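Search this forum

Floor practice and rules » Soft goods
Posted in April by flatfold_m
Reading time: 4 minutes

Written rules for folding on a real bed - what do you have?

flatfold_m wrote:
Good morning to all. Our group in Mundinville has to deliver a practice sheet for garment tasks done by robot in a furnished bedroom, with a real bed. For tables we have a good sheet already. For beds we have only habits, and every operator has a different habit.

My draft has these points:

1. The shirt is laid face-up, collar toward the head of the bed, before the arms are enabled.
2. Grippers are opened and held above the bedding before the first contact.
3. No person within reach of the arms while they are enabled. The person with the stop button stays where the whole bed is in view.
4. The duvet is not smoothed between episodes.

I expect point 4 will be discussed. Please be strict with me.

kettle_row wrote:
Points 1 to 3 are fine. I don't agree with 4. If you never smooth the duvet, by the afternoon the shirt is lying on a small mountain and your episodes can't be compared with the morning ones. We used the Dong checklist for two seasons and it says reset the surface every time.

flatfold_m wrote:
I know the Dong checklist. It was written for tables, I think, and somebody put the word "bed" in it later. In a real home the duvet has creases. If we smooth it every time, the robot learns a bed that does not exist.

northbench wrote:
I am between you two. In our log of 1292 episodes we marked 283 where the fingers took bedding together with the sleeve. Most came from ridges higher than the finger pads. So our rule is: leave the creases, press down the ridges. It costs a few seconds.

kettle_row wrote:
And who decides what is a crease and what is a ridge? You will get a different answer from each operator, and this is the same problem he started with.

northbench wrote:
We lay a flat ruler. If a finger fits under it, it is a ridge.

flatfold_m wrote:
The ruler is a good idea, I will take it. I add some views from our own bedroom setup, so we talk about the same kind of surface. The shirt is plain black with one word on the chest.
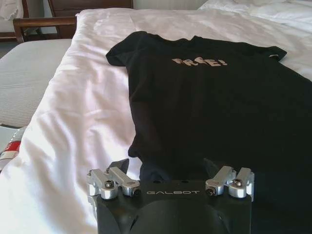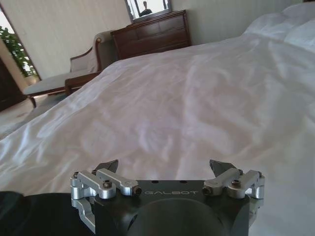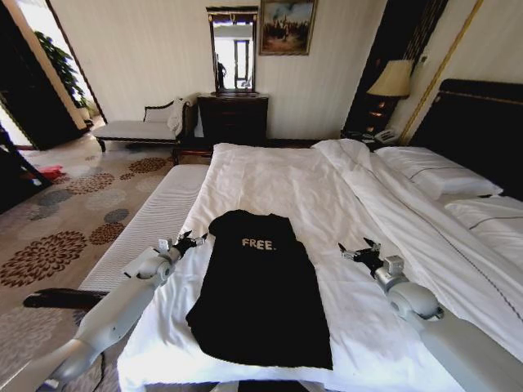 Another thing I want to write down is the marking of the garment. I prefer a shirt with print on the front, because then face-up can be checked later from the recording and the reviewer does not have to guess. With an all-black shirt we had reviewers who could not agree which side was up. So the new point 5 will be: one garment with front print for every batch, and the start position is confirmed by the second person before recording.

kettle_row wrote:
Point 5 I support completely. But be careful that you don't train only on printed shirts. The Gokance people had this and their policy was lost with anything plain.

flatfold_m wrote:
Correct. I will write "at least one" and not "only".

oldpivot wrote:
Can I ask for one more rule? Black fingers over a black shirt are very hard to see from the wrist camera. In Triledine we put a limit: if the reviewer can't find the fingertip edge in the first 12 seconds, the episode is marked "unclear" and does not count as good or bad. Before this, people were giving a pass by feeling.

northbench wrote:
Why not use a light shirt?

oldpivot wrote:
On white bedding you then lose the shirt edge. There is always something you lose. I would mix both and keep the "unclear" label.

flatfold_m wrote:
I like the label, but 12 seconds is long for us, our operators start fast. Maybe I write "before first contact" and leave the number out.

kettle_row wrote:
Leave the number in. A rule without a number becomes an opinion after 2 weeks.

flatfold_m wrote:
We will not agree today on this one - I put both versions in the draft and our safety lead can choose. Version with the ruler, the "unclear" label and the corrected point 5 goes up here when I have cleaned the English. If somebody has a rule for pillows, please send it also. At the moment we only say "pillows stay at the head of the bed", and I am not sure it is enough.

northbench wrote:
Ours says the same, plus no pillow on the side where the arm swings. I will look for the exact text tonight.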